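### 4.2 Start-of-session checks

Most labs that share arm data write down the task and the hardware, but few write down the state of the cell when recording begins. The Tallus guideline, drafted by Hjørdis Hägglund in March, asks for both. Each session opens with a view from the wrist camera, fingers nearly closed and nothing held, over a clear part of the work surface. Light scuffs on the surface are allowed and need not be cleaned off. 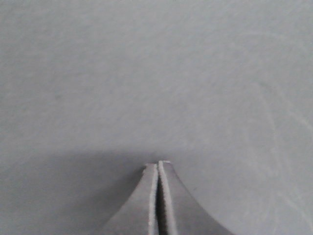
**Figure 3.** Wrist view with the gripper empty and the fingertips nearly meeting over a light gray surface.

We applied the rule to 1,542 recorded sessions. In 14 of them the opening view was missing, and we removed those sessions from the set – no attempt was made to rebuild them from later footage.

The guideline is looser about fixtures. Tape and pegs may stay in view beside a panel, as long as they are listed in the cell log. Clear plastic needs its own entry, as its edges are hard to make out against a pale background.

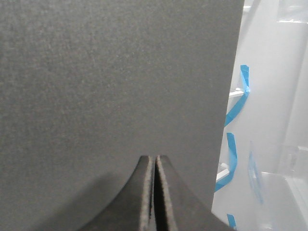 **Who signs the cell log when two operators share a shift?**
The operator who starts the session signs it, and the second operator adds initials only if a fixture is moved.

Ezequiel Cortés proposed a stricter version in which 2 signatures are always required. We tried it for 100 sessions at Trastgate and went back to the single signature, as the added entries did not change which sessions were kept.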